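Chapter 8
What Counts as a Measurement?

Most people trust a number more than they trust the person who gives it to them. This chapter asks you to turn that habit around. A number is a claim somebody made, using some tool, on some day, for some purpose, and until you know those things you should be slow to believe it.

Take the case that runs through this chapter. A home storage company called Hurnari advertised that its bins hold "up to 45 gallons." A buyer, Leidy Mamani, filled hers with water from a marked bucket and came up well short. The company replied that its figure was the volume of the outside of the bin. Was the figure false? Before you answer, notice how much work "up to" and "hold" are doing.
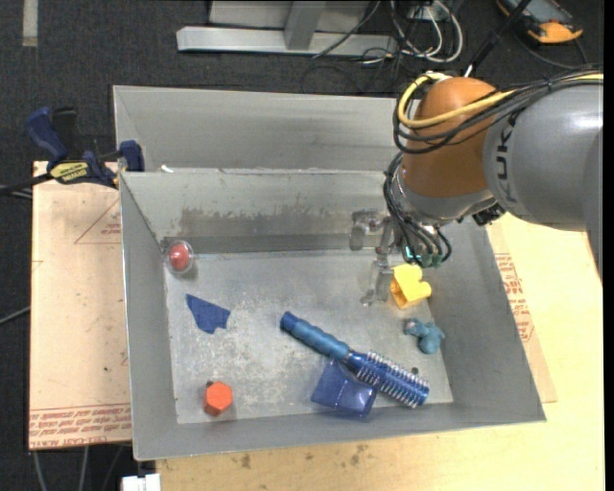
Volume sounds like the safest kind of quantity, a plain matter of length times width times depth. I doubt it. Are the sides straight or do they slope? Do you measure to the rim, or to the level at which you could still carry the thing without spilling? Even a plain sheet-metal bin like the large gray one shown in this section has an inside and an outside, and a seller is free to pick whichever gives the bigger answer. Two honest people with good tape measures can disagree, and the disagreement will not go away if they measure more carefully. They have to agree first on what they are measuring.

The same trouble gets worse when the quantity is one you can't touch. A survey by the consulting firm Girex found that 1,213 customers were "satisfied." Satisfied compared with what? Who was asked, and who hung up? Amparo Ccori, whose study we read in Section 2, asked the same customers a slightly different question and got a much gloomier result. Neither survey was faked.

Some readers will decide at this point that all figures are worthless. That is lazy too, and it mostly helps people with bad figures to sell. Section 1 begins with the tape measure and the ways it can mislead a careful user.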